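Re: [sim-grippers] two-finger model slipping off tray rims
From: Miłosz Krawczyk

Hi all,

Sorry for going quiet, I wanted to get through a full set of runs before I opened my mouth again.
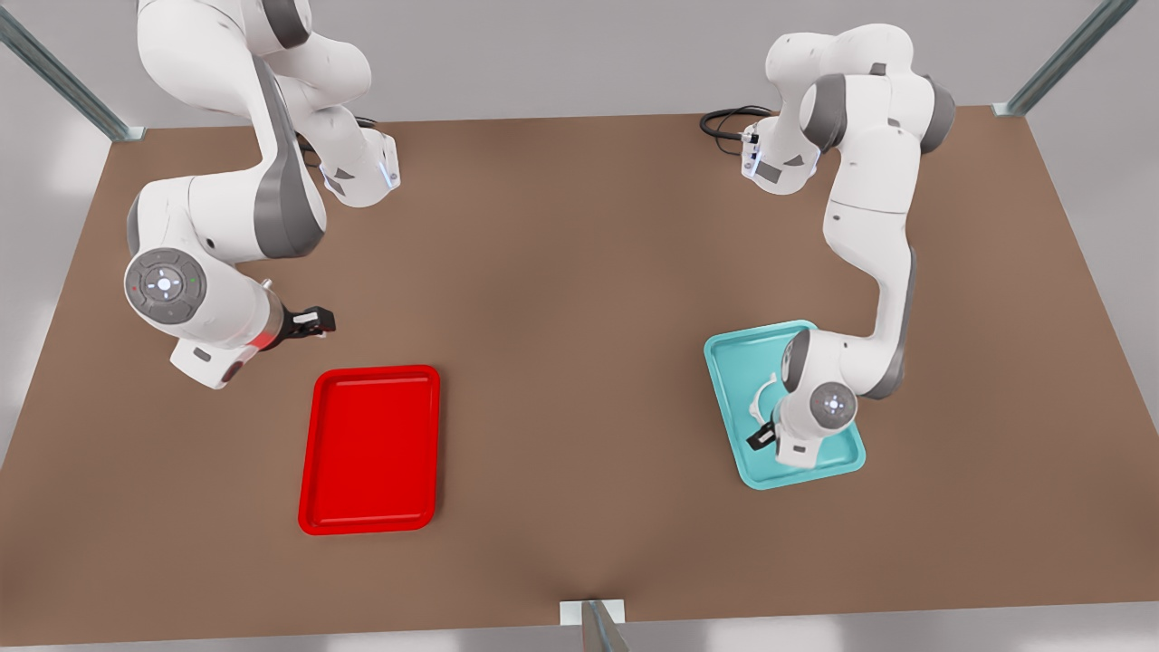
So I took the two gripper models people keep arguing over, the stock two-finger one and the Drotamine one with the longer pads, and gave each of them 200 tries at picking a tray up by the rim. Same arms, same table, same controller settings (the Plerner defaults, I didn't touch a thing). The stock gripper got 146. I'll post the Drotamine number once I've rerun it, because I found a friction value in my config that was left over from October and I don't trust anything that came out of it!

On Oct's thread, Garcia wrote:
> I still think you're blaming the fingers for something the
> controller is doing. Slow the last bit of the approach down
> and see if the slips go away. Also, are you running both arms
> at once or one at a time? It matters on our setup.

Both at once, and yeah, you may be right about the approach. I dropped the speed for the last 5 centimeters and the few runs I watched looked a lot calmer. What I see in the bad ones is one finger touching the rim early and shoving the tray around before the other one closes, and then it's sitting at an angle and the wrist has to chase it. The left arm does this way more than the right. I have no clue why, the two are supposed to be mirror copies, so if anybody has seen a sign error in the wrist offsets please yell.

I also tried the Hindden camera plugin with a view looking down from above the near side of the table. Nice for seeing both trays, pretty useless for judging finger height (the wrist gets in the way as soon as you're close). I'd want a second camera down low before I'd use it for anything serious.

Next up is the same test with the slow approach on both grippers. If someone has a rim friction number measured off a real plastic tray, send it over, mine is a guess.

Miłosz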